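Suche Suchbegriff eingeben Los

Projektbericht Gruppe Varkness
Regeln für den Zweiarm-Platz
Annick Arnaud, Florin Zamfir. Stand: 14. April 2022

Aufgabe war ein Regelblatt für alle, die am Platz mit zwei Armen arbeiten. Bisher: nichts Schriftliches, jeder machts anders. Erste Fassung im Januar, zu lang, keiner hat sie gelesen. Jetzt eine Seite.

1. Arbeitsraum
Behälter zwischen die Arme, Greifer links und rechts davon. Hände raus, bevor freigegeben wird. Freigabe laut ansagen. Im Umkreis der Arme max. 300 mm/s, beim Einrichten 70.

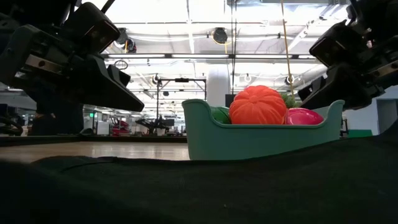

2. Not-Halt
Test vor jeder Sitzung, Eintrag ins Heft. Wer nicht testet, fährt nicht. Nach 20 Minuten Pause nochmal testen.

3. Offen
Kabelführung noch nicht geregelt. Wer darf Grenzwerte ändern? Vorschlag Hjalti Lauritsen: nur zu zweit. Noch nicht abgestimmt, kommt in die nächste Fasung.

Ähnliche Berichte
Hestia: Prüfprotokolle
Overgaard: Greiferwechsel

Kontakt | © Projektlabor Dotudby | Nach oben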